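Treating Hand Eczema in People Who Can't Stop Washing

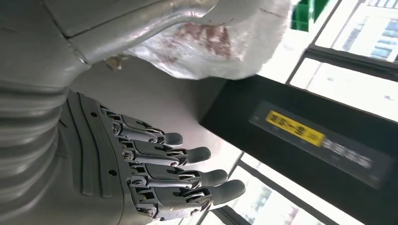
Why the hands are different

Danica Kolev has run the contact dermatitis clinic at Cedora Skin Center for most of her career, and she says hand eczema is still the condition that brings patients back most often. Nurses, cooks, hairdressers and parents of small children make up much of her schedule.

"The skin on the palm is thick, so people assume it's tough," she said. "But it has no oil glands. Once you strip what's there, it takes a long time to come back."

Kolev spoke after a talk to primary care physicians on January 26, 2025. Her main point to them was that irritant and allergic hand eczema often look alike, and many patients have both.

"If I see fissures on the fingertips of a cook, I can't tell you from looking whether it's garlic or dish soap or water," she said. "I need the history, and a lot of the time I need a patch test."

Patch testing first, or later?

Her colleague Behrouz Shokri, who reviews the clinic's records, looked back at 341 patients referred for hand eczema. Many had been given one topical steroid after another without being tested. Shokri would like to see testing offered after three months of symptoms. Kolev is less strict about it.

"If it clears with gloves and a plain ointment, I don't need to put panels on someone's back for two days," she said. "If it comes back twice, I do."

Both agree that rubber accelerators and preservatives are worth asking about early. A patient who switches to a different brand of glove may be using the same accelerator under another label.

What she prescribes

For a flare, Kolev usually starts with a potent topical steroid once a day for up to 4 weeks, then drops to two days a week. She moves to a calcineurin inhibitor for the backs of the hands, where thinning worries her more. Phototherapy is still on her list, though getting to the clinic several times a week is hard for people on shift work.

Moisturizer gets as much time in the visit as the prescription does. She asks patients to bring in whatever they're using.

"It's usually a pump lotion with fragrance, and it stings, so they've quit using it," she said. "I'd take plain petrolatum over that any day."

She also tells health care workers to use alcohol rub in place of soap when their hands aren't visibly soiled and hospital policy allows it. Many resist, as the rub burns on cracked skin. Her advice is to get the cracks closed first and then switch.

The clinic plans to start a follow-up program for kitchen workers in July, with Shokri handling enrollment.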